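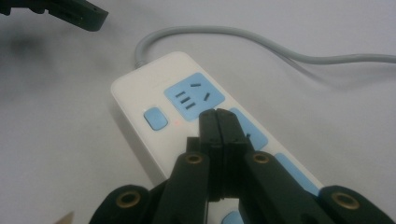

Slide 1. Title
Plirnico: contact phase estimation for small-part tasks. Joint work with Kayode Ugwu. Questions at the end, except notation, which can be asked any time.

Slide 2. Problem
Policy output is a gripper pose and a width at each step. Close to a switch or socket, position error matters more than it does in free motion. The planner in Clidomden treats both cases the same.
Define "phase": approach, contact, retreat. Labels are per step.

Slide 3. Data
2000 demonstrations, 200 held out. Split by object, so no power strip appears in both sets.
Mention the relabeling pass. Kayode has the script.

Slide 4. Model
Input is a window of 16 steps, wrist view plus width. Width alone is a weak signal when the fingers stay closed through the whole task. Pause on the plot.

Slide 5. Controller
Phase switches the gain table. Low stiffness along the tool axis in contact, nominal otherwise. Hysteresis on the switch, or the gains chatter at the boundary.
Skip the derivation if past 2:40.

Slide 6. Failures
59 failed runs, sorted by hand. Largest group: late contact label on glossy white housings. Second: cable taken for the edge of the part.

Slide 7. Next
Port to Plilura. Calibration drift still open.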